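Selim Akyol
12 March 2020

A thread on the Asholm ferry, which ran for 186 years and is now remembered by a bus shelter. I spent most of February in the county record office with a cold, so some of you are going to hear about it.

1/ Asholm and Brerdale face each other across the river. You could hold a shouted conversation between the two, and the parish minutes suggest people did, chiefly about pigs. By road it was 28 miles, going round by Lundis, where the first bridge was.

2/ So there was a boat. Flat-bottomed, hauled over on a rope, big enough for one cart provided the horse was in a good mood. A penny on foot, fourpence for the cart. Geese were negotiable.

3/ The ferryman got a cottage on the Asholm side and the right to cut reeds. In return he had to answer the bell at any hour. The Brerdale bell was hung on the far bank so travellers could wake him up. It was stolen twice, and I have my suspicions.

4/ The account books are a joy. One ferryman put "wind" against any day he took no money. In one year he had 72 days of wind. The miller next door, who also kept a diary, seems to have been living in a flat calm. 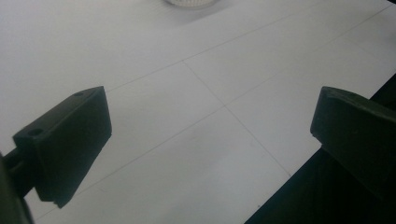 White table, two dark fingers, nothing between them.

5/ Then the road people arrived. The first plan for a bridge at Asholm got 200 signatures against it, a good many in the same handwriting. The objections were that it would bring in strangers, that it would let out servants, and that it would spoil the eels.

6/ The vicar of Brerdale was in favour. He'd been stuck on the wrong bank one Easter morning while the ferryman had his breakfast, and you can feel it in every letter he wrote for the next nine years.

7/ The bridge was approved, then put off, then approved again in a different place, then put off while they argued about who owned the mud. I have read the whole file on the mud. It belonged to the Lundis estate down to the low water line, and below that both sides gave up.

8/ When it did get built, the ferry carried the stone for it. The ferryman charged by the load and had his best two years on record. No wind at all, according to the book.

9/ And it didn't close! The bridge had a toll, the boat was cheaper, and people in Asholm will walk a long way to save a penny. It kept going until the toll came off, then hung on a bit longer on fishermen and courting couples.

10/ The rope post is still there on the Asholm side if you don't mind nettles. Go down past the bus shelter and keep left. The Brerdale landing is under somebody's patio - I did ask, and they were very nice, and no.

11/ Someone's bound to bring up the ghost. There is no ghost in the records. There is a ferryman's brother who owed money in Lundis and liked to travel after dark with a sheet over his head. Make of that what you will.

12/ Next up is the towpath, if I can get the maps out again. They're kept flat in a drawer that needs two people to open it and the other person is on leave until the end of the month. If your family worked the boats, my messages are open, and I'll take anything with a date on it.

14 comments
Share this thread

We use cookies to remember your settings. Accept / Manage choices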